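Wukside Rooms: data card

Wukside Rooms is a set of simulated household episodes, made for testing how well a policy holds up when the surfaces in a room change. Pledura maintains it. The rooms are built in Rania, our renderer, and the episode format is the one Zwahlen reads.
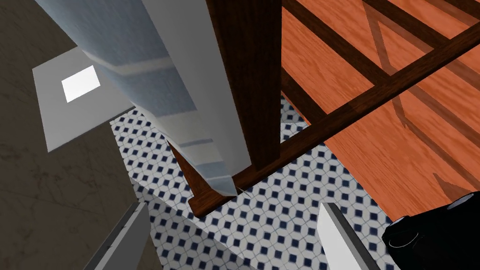
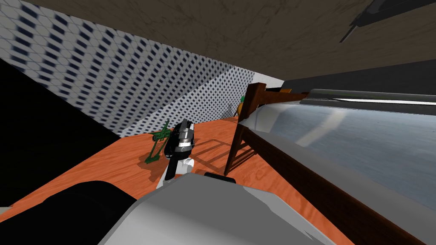 The method is texture swapping. Room layout and robot motion stay fixed while the materials on floors, walls and ceilings are drawn again from a shared pool of 100. Draws are independent, so the results don't have to look like a real home. A floor can come out as white tile with small navy-blue motifs, and a ceiling can come out mottled brown. Shadows are rendered again after each swap, and the shadow a chair throws across orange wood counts as part of the input. We don't filter them.

Contents
Each layout comes with 6 material draws and 2 lighting settings. There are 100 layouts.

Result
Policies trained on one draw lost the most ground when the floor changed. Wall and ceiling swaps mattered less. Training on all draws closed most of the gap, but not for thin objects.

Known problems
Some views are steeply tilted. Glossy materials can show noise at low sample counts. Cloth is static in this release; a fix is planned for August.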